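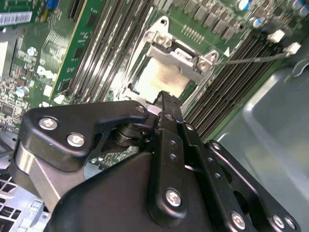
Wrist camera view: gripper tip near the CPU socket, Dell board

Topic: Second gripper or better fingers? Budget for board teardown cell

skultix_line2
Hello all. We plan a small cell for taking apart old office computers, and I must send the budget in August. We have one arm with the black two-finger gripper. My boss wants a second complete gripper from Hanesitz. I would prefer to spend 2000 on fingertips, a tool changer and spare screws. What would you buy first?

marchetti_b
Second gripper. When one is broken, your cell stands still. We waited 6 weeks for a linkage plate, and in this time we earned nothing.

oldsolder
I disagree with marchetti_b. Look at how close the memory slots are on both sides of the socket. A second gripper with the same shape has the same problem with space. Narrow tips first.

skultix_line2
Thank you both. The tip is already quite narrow, but the plates behind it are wide. My worry is the left side, where the RAM stands up.

marchetti_b
Then take out the RAM before you go to the socket. It costs no money.

carneo_user
Please do not forget cleaning in the plan. There is thermal paste residue on that one, and old paste goes onto the tips and then onto everything. We put wipes and a cleaning station in the budget only in the second year, and it was a mistake. Also ask Hanesitz for the price of the wrist cable. Ours was quoted at 83 and we use several per year.

oldsolder
Agree about the cleaning. For the lever on the socket I would keep a person for now. We tested 7 kinds of board and the levers did not all open the same way.

marchetti_b
If a person opens the lever, why pay for the robot?

oldsolder
For the sorting and the carrying. It is the boring part of the work and the people are happy to give it away.

skultix_line2
I will write two versions, one with the spare gripper and one with tips and cleaning. If somebody has a lead time for the tool changer, please post it.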